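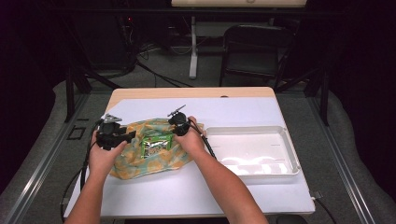 Who gets to waive a parking concession fee at a county airport?

The county board does, by a recorded vote, and only after the fee schedule has been posted for public comment.

November 2025, concession fees notebook

Okay, so that's the rule as I read it in the Meléndez County code, and I've now read it enough times that I'm copying it at the top so I quit looking it up. What I can't find is the vote. Gustness (the airport, not the town, I keep mixing them up in my file names) stopped billing Jurnis for the parking concession in April and there's no agenda item for it anywhere in the packets I have.

Got through the rest of the PDF dump this morning. 434 pages, a lot of them scanned sideways. Ran the whole thing through Etisar with the rotate setting on and it did much better than last time, although it still reads every "waived" as "waved" on the older typewriter-looking forms. I like the idea of the board waving a fee. Added a find-and-replace for it, then took it back out when it also changed a line about a parade.

Where things stand:

22 invoices to Jurnis before April, all the same layout, all paid
one invoice after, marked "hold," no amount filled in
a one-page memo from the airport office that says the fee is "suspended pending review"
no review that I can find

Suspended and waived are probably different things in the code, and I'd like somebody who reads this stuff better than I do to look at section 88 before we write either word in the summary. My guess is the office can suspend on its own but there's a time limit. If there is one, it must be in the part that got amended, and the copy on the county site is the old text. Called the clerk's desk, was told the new text is at the printer (the printer!) and I could come read it at the counter. Going to do that.
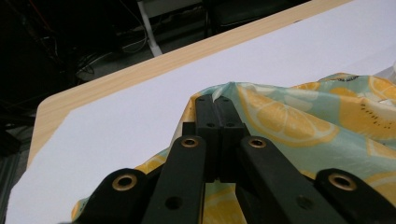

Gripper tips closed on a fold of printed cloth.

Afternoon. Went to the counter. They were really nice about it and I got to sit with the binder for as long as I wanted. Section 88 does have a limit in the amended version, but it's tied to the size of the fee — anything over $2,000 a month goes to the board, anything under can stay suspended until the end of the budget year. So now the whole question is how you count the Jurnis fee. The base amount is under. Base plus the shuttle lane add-on is over. The invoices show them as two lines with one total, which I'd say makes it one fee, but I can already hear the airport office saying it's two.

Wrote a records request for the original contract, with the attachments this time. Last request I forgot to ask for attachments and got a very clean contract with "see Attachment C" on every other page. Also asked for any emails with "suspend" or "hold" in the subject line.

One thing I should be careful with: the opposition folks on the board are already saying they'll go to court over it. They may well be right, but we don't have the paper for that yet and I don't want our table getting passed around as proof of anything. I put DRAFT in the header of every sheet, big letters.

To do: fix the two invoices where Etisar swapped the date and the account number. Move the April memo into the shared folder. Ask whether the budget year here ends in June or September, I have it both ways in my notes.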